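# Verton two-arm bench cell: setup and care

The Verton is a bench cell with two arms on a shared front rail, supplied by Jondolard as a frame, a tabletop and a set of wall panels. Arms and grippers are ordered separately. The notes on this page cover mounting, cable routing and routine service, and apply to cells shipped from July onward.

## Mounting the arms

Each arm base sits on a black mounting plate, and each plate bolts to the front rail. Set the left plate first, tighten its bolts by hand, then run the arm through its reach at low speed before final torque. Repeat for the right. The plates can slide along the rail, so mark their positions with a paint pen once both arms clear the side walls.

Object baskets hang on the left and back rails. They may be moved, but a basket that shifts after calibration will put the stored pick positions out. Part number 249 is the spare hook set.

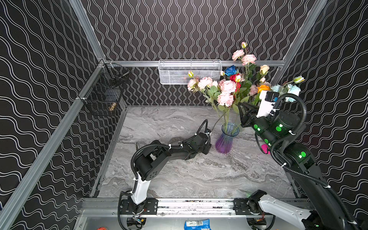
**Can the two arms be powered from one supply?**
Each arm needs its own 24 V supply, fused separately. The grounds are joined at one point under the left mounting plate, and the emergency stop opens both circuits together.

## Cable conduit

Power and signal lines for each arm run in one corrugated conduit, tied to the links with zip ties. The loop over the wrist must be long enough for full wrist roll in both directions. If the loop is too short it pulls on the wrist connector – the most common cause of dropped gripper signals. If it is too long it catches on the baskets.

To set the loop:

1. Power down and support the arm.
2. Cut the ties nearest the wrist. Leave the base ties in place.
3. Turn the wrist by hand to each end of its travel and feed slack forward until the conduit no longer goes tight.
4. Fit new ties, snug but not crushing the conduit. Trim the tails flush.
5. Power up and run the wrist sweep at low speed.

Replace any conduit that has split along a rib. Tape is not a repair. The flat crimp terminals at the base end are Faston type and should be pulled by the housing, never by the wire.

## Grippers and wrist cameras

The standard gripper has two flat black fingers. For thin stems and other light items, lower the closing force in the Dauda controller before the first grasp and raise it in small steps. The factory setting is meant for rigid parts and will crush a soft stem. 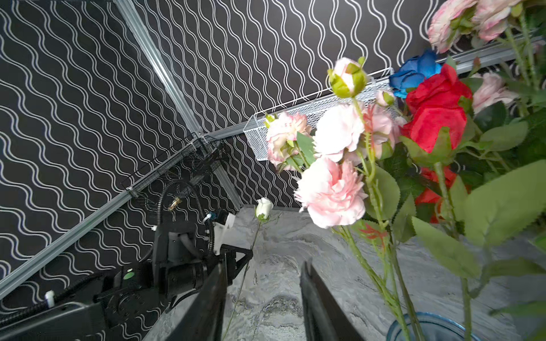 Finger faces wear at the tip first. Check them with a straightedge, and replace both fingers as a pair when light shows between the closed faces. After a finger change, run the gripper zero routine with the jaws empty, then repeat the wrist camera calibration. The camera bracket uses two screws with medium threadlocker; a bracket that has worked loose gives a position error that grows as the arm extends.

Wipe camera lenses with a dry microfiber cloth. Solvent clouds the lens face.

## Routine service

| Interval | Task |
|---|---|
| Daily | Wipe tabletop, check zip ties and conduit loops |
| Every 100 hours | Vacuum the front rail groove, check plate bolts, inspect finger faces |
| Yearly | Replace conduits, repeat full calibration of both arms |

Dust in the rail groove does no harm while the plates stay put. It should be cleared before a plate is moved, as grit under a plate tilts the base enough to upset calibration. Use a narrow nozzle with a brush end. Do not blow the groove out with compressed air, which drives grit under the plates and into the lower joints.
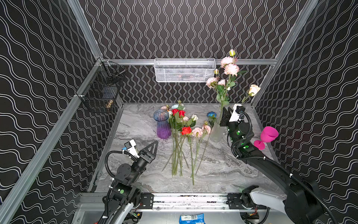 *Both arms over the tabletop, with the shared rail along the front edge.*

## Wall panels

The patterned wall covering is replaceable. Panels lift out once the top rail is loosened; nearly all the weight is then on the lower channel, so keep one hand on the panel. Lift the rear panel last. If a different pattern is fitted, record it in the cell log together with the date of the next calibration.

## Service contact

Page maintained by Murdo Niven, Jondolard field service. Last revised 5 December 2023. Quote the serial number on the frame when ordering parts.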